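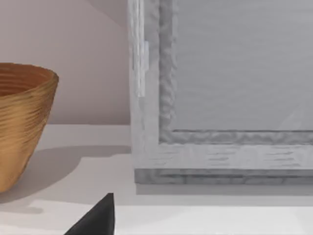

Two grippers, one bowl, and a picture frame that does not want to be picked

In May I finally had time to compare two grippers in simulation before spending money on a real one. I work alone on this, in the evenings, so please read it as notes from one person and not as a benchmark.

The candidates are the Nindano, with long pointed fingers, and the Bradero, with wide flat pads and more force. Both have a model file that I could load in my simulator without much pain. The Bradero file had the wrong unit for the finger travel, and for one whole evening my gripper opened as wide as a door. After I corrected it, both ran with the same arm and the same controller.

The setup

I wanted objects which are difficult in different ways. The wooden bowl is round, it gets narrower toward the base, and the outer wall has fine ridges. The frame is large and gray and stands upright on the table, with a wide border that looks like old whitewashed wood. I placed them with a gap between, and I asked the arm to come down in this gap and go to one or to the other. The view is from the wrist camera, so the finger comes in from the bottom as a black triangle. With the Nindano you mostly see this tip. I like it very much, because I can judge where the point is compared to the base of the bowl.

The tabletop is almost white and the wall is a plain pinkish beige. I chose light colors so that the black finger is easy to separate. It was a good choice for the finger and a bad choice for the frame, which is light gray on a light table. My edge detection found the bowl every time and the frame only when it was in a good mood. I had to change the threshold by hand, and later I did the same again with less light.

The bowl

For the bowl I tried a pinch on the rim, one finger inside and one outside. The Nindano is made for this. The narrow finger goes over the lip and there is still space to correct the angle. In 40 attempts it dropped the bowl 2 times, both when I commanded the wrist to turn too early.

The Bradero had more trouble. The pads are so wide that on a curved rim they touch only with the corners, and then the bowl rotates slowly while the arm goes up. It dropped the bowl 21 times out of 40. I expected more force to help, and it made the rotation worse. Horácio Coelho, who knows much more about contact than me, wrote to me that I should look at the friction values before I blame the pads. He was partly right. With higher friction the result was better, but I could not find a reason to believe the higher value, so I put the old one back.

The frame

With the frame it is the opposite story. I tried to take it by the left side of the border. The pointed fingers hold it at two small places, and a tall flat object held like this starts to swing. The Bradero closes its pads on the border and the frame stays quiet. If your work is panels, boxes or books, I think you can stop reading and take the wide pads.

One more difficulty is the glossy look of the inner panel. There is a bright diagonal glare near its corner, and my simple depth estimation (from color images only) took this for something sticking out. The arm then made a small detour around an obstacle made of light. I turned the reflection off for one test and the detour disappeared, but I turned it on again for the rest. A real room has reflections too.

The controller

I used the Irnar controller with the default gains for everything. It is calm and a little slow. The Ramalho is faster, but it gave me an overshoot of the fingertip when going down, and with the tip so near the table I did not want to spend my evenings on tuning. Maybe in another post, if somebody is interested.

My log for all tests together has 1,407 lines, and I must confess that I read only the ones with a failed grasp. If you want the file, write to me and I will send it. The names of the columns are partly in Portuguese.

For now I am going to order the Nindano, because my own objects are mostly cups and bowls. I still want to try the Bradero with a soft cover on the pads. I have already drawn one, but the corner radius is wrong and the mesh has a hole which I must close first.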